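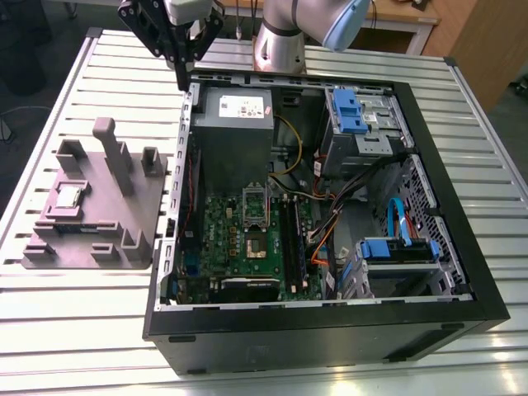 A desktop tower on its side on a slatted aluminum worktable, with the side panel off.

The upgrade you may not need

Every October the same advice comes around. Your computer is slow, the ads say, and a slow computer is an old computer, and an old computer ought to be replaced. I have heard it from salespeople, from a cousin and from a pop-up window. I wanted to know how much of it holds up.

Farah Hartono has run a repair counter in Plodasdale long enough to be tired of the question. People come in with a machine they have already decided is dead. "They want me to sign the death certificate," she told me. She went back through her last 64 tickets marked "too slow" while I waited. In 31 of them, she had cleaned out dust, removed startup programs or swapped an old hard drive for a solid-state one, and the customer took the same computer home.

That is one shop's paperwork, and Hartono has a reason to like repairs. Still, the other side has reasons too. Getden, a chain with a store across the street, offers a free "health check" that ends in a printed score. I took in a six-year-old desktop that runs fine and got a 46. The clerk was polite and couldn't tell me what the number measured. He did show me a new model for a little under $1,000.

Ermelinda Aguiar used to write sales scripts for electronics stores and now teaches night classes in budgeting. She said the score matters less than the pause after it. "You're standing there with a bad grade. You want to fix it before you leave."

Some old machines really should go. If the maker of your operating system has stopped sending security updates and the hardware can't run the newer version, a clean fan won't help you. Video editing and recent games are hard on old parts as well. But most of the people I spoke to in Hartono's line were paying bills and reading email.

One of them, Evander Galbraith, had been told by two stores to buy new. Hartono quoted him for a drive and more memory. He asked her to write the price down, folded the paper and said he would think about it over the weekend.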